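Forum > Robots & Automation > Rules and good practice

How close can people stand to a demo arm? And what about cords?

Posted by tian_bench

Putting together house rules for a show booth, one arm with a five-finger hand doing pick and place on a table, people walking up to it all day. I have the maker's manual (252 pages, yes I read most of it) and it's all about fenced cells. Nothing on a carpeted booth with a table and folks wandering in. Our space is carpet tile, power from floor outlets. What do you actualy write down? Distance, tape, cords, shoes, who gets to be near the table. Has to fit on one sheet or it won't get read.

arnent_floor

Did this for the Prameo floor in November. Short version: tape first, then cords, then people.

Cords are what I'd worry about more than the arm. Table setup with the power strip up on the table at the back:
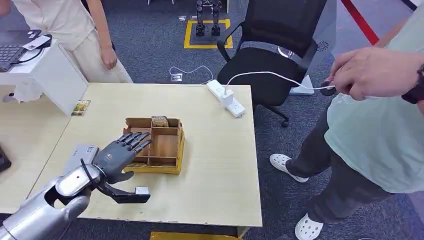
Hand going for the divider box. Strip and charging cable on the far side of the table.

Strip on the table is fine by me, keep it on the side away from the arm. Cable across a gap at hand height, not fine, rule should say no cable held or strung over the work area while the arm is live. Cable loose on carpet: tape it flat or put a cover on it. Same for anything running to a floor outlet.

Laptop on its own desk, good. Write that in. Keeps the operator's stuff off the arm's table.

Our sheet also has a line on what the hand is allowed to hold. Cards, small packets, light stuff. No glass, no drinks, nothing sharp. If it drops a card nobody gets hurt.

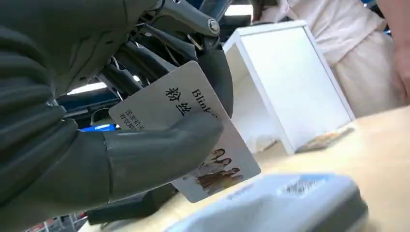

Card in a pinch grip, person behind the table.

Person on the far side of the table like that, we allow for trained staff only, arms at sides, no leaning in. Visitors never on that side. If you can't keep visitors out you need a real barrier and tape won't do it.

Do a risk assessment even if the thing is small and slow. Ours was 16 lines in a spreadsheet and took one afternoon. The booth host asked for it, so it paid off.

prameo_nights

just unplug it when people are close?? we had 1,000 visitors at ours and the arm only ran when the crowd was behind the line. no fancy rules. worked fine

tillen_setup

Don't do what the post above says, pulling the plug is not a safe stop. Some arms sag when power goes, depends on the brakes. Check the manual for what yours does and use the real stop button, and the person holding it should be able to see the table and not be on their phone.

Adding to the first answer, feet. Gets skipped every time.

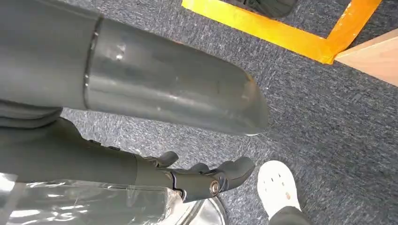
Floor side of the arm. Tape corner at the back, shoe pretty close to the hand.

Vented clogs near a robot, I'd say no. Closed toe, closed heel for anyone inside the line. I know it's carpet and it feels like an office. Also loose plastic wrap, packing stuff: get it out before power on. It slides underfoot and it can catch in finger joints. And tape gets wrinkled on carpet so check it every morning, replace when it lifts.

One more from me, the controller.

Whoever has it, has it in the hand the whole time, and does not reach over the table with it. Two people near the table means they agree out loud who is in charge before anything moves. Hands off the table edge too, that's the habit that creeps in by the end of the day.
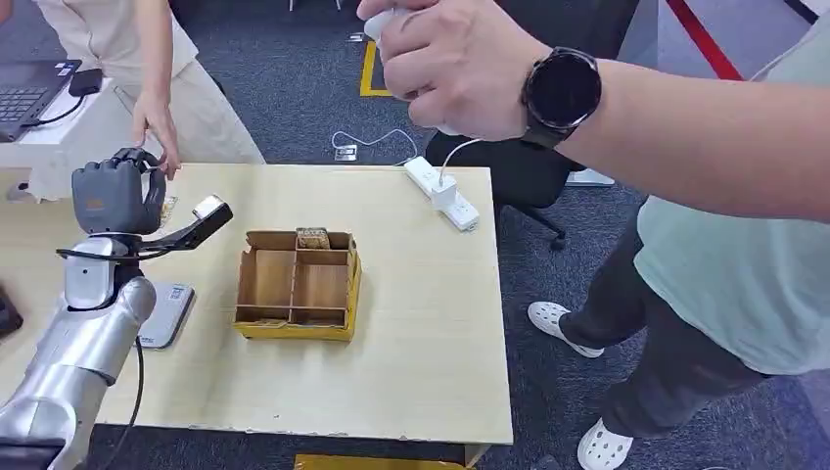

The one-sheet version

Copy and change as needed. It's what we use at Tillen, minus our phone numbers.

Before power on
- Floor clear inside the tape. No wrap, no boxes, no bags.
- Cords taped or covered. None across the work area.
- Chairs pushed back out of reach of the arm.
- Stop button tested, and write the time on the sheet.

While it runs
- One person in charge, controller in hand.
- Staff only inside the line, closed shoes, no hands on the table.
- Light items only in the box.
- Wait for a full stop before reloading the box. Slow doesn't count as stopped.

After
- Arm parked, powered down the way the manual says.
- Log anything odd, even if it seemed like nothing. Our log is at 2,801 entries and most are boring, thats fine, the boring ones showed us a cable going bad.

Not legal advice. The venue may have its own rules and theirs win if they're stricter. Ask early, they can take a while to anwser.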